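Traller hand-held grippers and the Dretlow training recipe: six weeks of use

Reviewed by Nanna Þórarinsdóttir

Traller sells its hand-held grippers in pairs, for recording two-handed tasks without a robot in the room. Dretlow is the training recipe that goes with them. The claim is that demonstrations from ordinary bedrooms and kitchens carry over to a fixed pair of arms. We tested that on one job, tidying up after snacks, which means wrappers, peel, nuts and small pouches on a cloth.

Recording

The grippers are easy to learn. Wing-sze Sin did most of our collecting and was comfortable on the first Tuesday. The ridged blue pads hold thin plastic well, and a crumpled bag can be kept upright between them with a light squeeze. Working with both hands takes more practice, particularly when one gripper is holding a pouch at a bowl and the other has a bag to deal with.

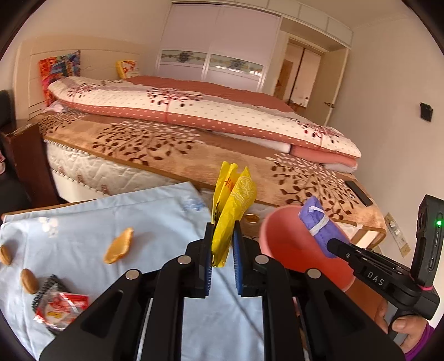

Training and results

We trained 2 policies on the same recordings. The first used Dretlow as supplied. The second was Cadby, our older method, which treats each arm separately. Each then had 38 attempts on our bench arms at clearing a cloth it had not been trained on.

Dretlow was clearly better wherever the arms had to take turns. Cadby tended to send both in at once and stall. On single objects there was little to choose between them, and Cadby trained faster.

Wrappers were the weak point for both. Clear plastic and creased foil change shape as soon as they are touched, and the policies often closed on the cloth instead.

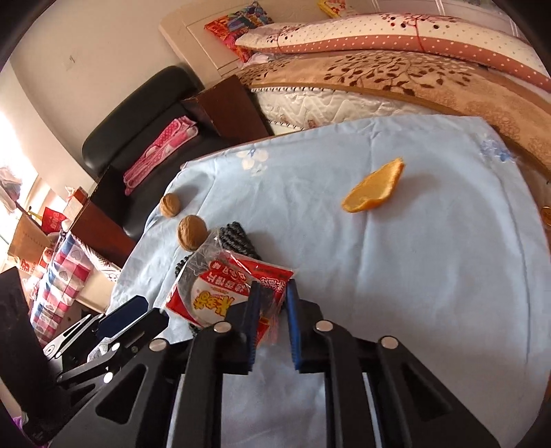 Adding recordings where the first grasp missed and was tried again helped more than adding clean ones. Ackah, the labelling software in the bundle, has no tag for a retry, so we kept our own list.

Verdict

Good hardware and a sound method, let down by the labelling. I would buy the grippers again. I would wait for the next version of Ackah before paying for the full bundle — the September release still had no retry tag.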